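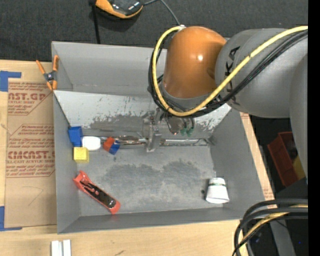 Operators wanted for remote teaching of a robot arm (part-time, Potwood site)

Vuda is looking for 2 operators to join our teaching group in Potwood. The work is to drive a robot arm by remote control while it picks up small things from a metal bin, so that the arm can later learn the same movements from your recordings. Blocks, cups and other small objects go into the bin, and you bring the gripper down to them one after another.

We do not ask for a degree or for earlier work with robots. Most of our present operators came from sewing, dental work, truck driving and similar jobs where the hands must be calm for a long time.

What you will do

Sit at the control station and guide the arm with a hand controller, watching the bin on a screen and also directly through the window.
Pick up, move and put down objects in the order given on the task sheet.
Mark each recording as good, bad or unclear, and write a short note for the unclear ones.
Put the objects back in new positions between the recordings. The arm must be stopped and the light green before your hand goes over the bin wall.
Tell the shift leader if a cable hangs differently than before, or if the gripper feels slow.

A normal shift gives 89 recordings. New operators make fewer in the first weeks and this is fully accepted. A slow and clean pick has more value to us than a fast one which touches the wall.

What we ask from you

Good sight, with or without glasses, and the ability to tell colors apart.
Patience with repeated work. The same cup may be picked many times in one morning.
English good enough to read a task sheet and to write notes. The shift leaders speak it as a second language too, so please do not worry about your accent.
Age 18 or over.

What we offer

Shifts of four hours, morning or afternoon, with a break of 20 minutes in the middle.
Paid training, which ends with a supervised test of 99 picks. You may repeat the test once.
A bonus of 800 dollars after the first six months.
Free parking behind the Anozie building and a warm kitchen with a real oven.

The contract runs until the end of July and can be made longer if both sides wish it.

How to apply

Send a letter of one page to Ekaette Omoregie at the Potwood office, or leave it at the front desk. A CV is welcome but not necessary. Please write which shift you prefer, and tell us about some work you have done with your hands - paid or not paid, both are fine. Applications must reach us by December 15, 2022.

We invite suitable persons for a trial hour at the arm. Esko Keskinen will show you the controller first and then you try it alone. The trial hour is paid also. Questions about shifts and pay can be sent to Ese Fashola at the same office.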